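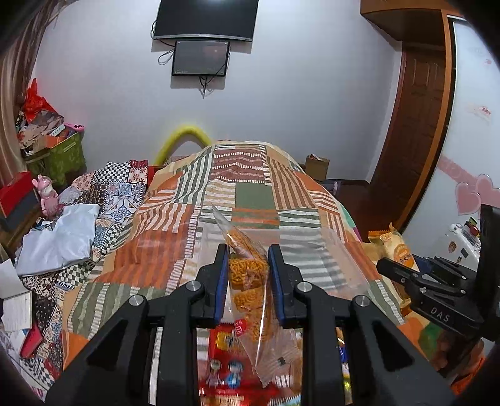

Snack inventory thread. I do this every couple of months and people keep asking how, so I'm writing it down as I go this time.

Background: we share a flat in Sturnard and the kitchen has one cupboard for the whole household. Snacks live in the bedroom. They always have. The cupboard is for rice, oil, flour and other people's tea.

The trouble with snacks in the bedroom is that they migrate. Coat pockets, desk drawer, tote bag from the last train trip. Then I buy more, thinking we're out, and we are not out.

So step one is to put everything on the bed. The floor is cold and the desk is too small, and the bed is the only flat surface in here that fits it all. Leave the bedspread on. You can shake a bedspread out of the window afterwards.

Step two, sort by how it's wrapped. I used to sort by flavor and it took forever. Wrapping is faster, and it tells you what goes stale first.

Group one is the small clear packets. Noodle snacks, the curly crunchy kind, three blocks in a row in one narrow sleeve. They crush if you look at them wrong. These always go on top.

I know the dry noodle snack is for kids. I've been eating it since I was one. My mother used to break the blocks up and put them on top of soup, and I still do that when there's no time to cook.

Group two is the bigger printed bags. Red, mostly, with cartoons on them. I don't know why every company decided on red. From across the room they all look like the same bag, and that's how I ended up buying the same thing twice in May.

Group three is the single-wrapped crackers, sold loose by weight. More on these below, they're my favorite thing to buy and the worst thing to store.

The loose bins at Grellano are the reason this thread exists. You take a bag, you walk down the row, you put in a handful of each, they weigh it at the end. It never feels like much while you're doing it.

Last receipt said 1061 grams. That was supposed to be a small top-up before a holiday weekend. I kept the receipt on the fridge for a while as a warning and it didn't help.

One problem with bin snacks is dates. The big carton has a date on it, but the carton stays at the shop. Some of the little wrappers have one printed on the seal and some don't, or it has rubbed off.

What I do now is write the month I bought them on a bit of masking tape and stick it on the inside of the box lid. Anything from before the last piece of tape gets eaten first or goes to the office.

About the box. I've gone through a few. The first was cardboard, which was fine until the summer. The second was a round cookie tin, and round is a bad shape for long packets. You lose the whole edge.
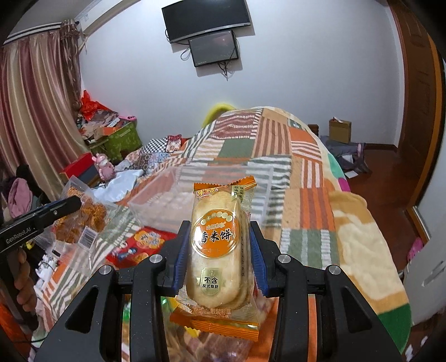 Now it's a clear plastic one with ribbed sides. I like that I can see when it's getting low without taking the lid off. Before, I'd open it to check, and opening it to check meant eating something.

Packing order, for anyone who wants it:

Rice crackers first, standing up, seals at the top and bottom so they stack side by side like files. They hold their shape better upright than lying flat under other things.

Then the fried stuff in the bigger bags, down one side. Press the air to one end of the bag first and fold that end under. Don't squash it, the air is what protects them.

Small red and orange packets go into whatever gaps are left. These don't care what you do to them.

Noodle packets last, on top, nothing over them.

If the lid doesn't close, the answer is to take things out. I have tried kneeling on it. You get a box of crumbs.

On rice crackers, because I was asked last time: the plain ones keep longest. Sugared ones go soft in humid weather even with the wrapper sealed, or that has been my experience in this building. I get the plain fragrant rice kind and I'm happy with them.

They're also good broken up over congee, or with peanut butter. I've had them for breakfast more often than I'd like to say in a public thread.

Someone asked about the Jibrin vacuum bags. I bought a pack. They're good for sweaters and bad for anything crunchy. The pump pulled the air out and flattened a whole bag of shrimp chips in a few seconds.

Somebody else asked about clips. Wooden clothespins work. I bought a pack of 80 for the laundry and almost all of them have ended up on food.

Rules we have in this flat, in case they're useful:

If you finish a bag, the empty bag goes in the trash and not back in the box. This one took a year to agree on.

If you open a big bag, you clip it the same night.

2 packets a day out of the box, each. This is more of a target.

Guests are exempt from all of it.

I've also stopped hiding things from myself. I used to put the good crackers behind the winter clothes so they'd last. I'd forget them, and then find them again when it got cold. A cracker that has spent a summer with wool tastes like wool.

Other thing I should be doing today is the clothes heap on the same bed. Snacks first though. The blanket in there needs washing and the machine downstairs is taken until 3.

Cost, since it comes up every time: buying loose is cheaper per bag than the gift boxes at Plarnusia, but only if you stop at one bag. The gift boxes at least come with a fixed amount. I still go to the bins.

For the next round I want dividers. Cut-down cereal boxes should fit the width. If they work I'll add a post to the end of this thread with the measurements.

Box goes back under the desk now, lid on, new tape on the inside. Then the bedspread goes out the window for a shake, and then laundry.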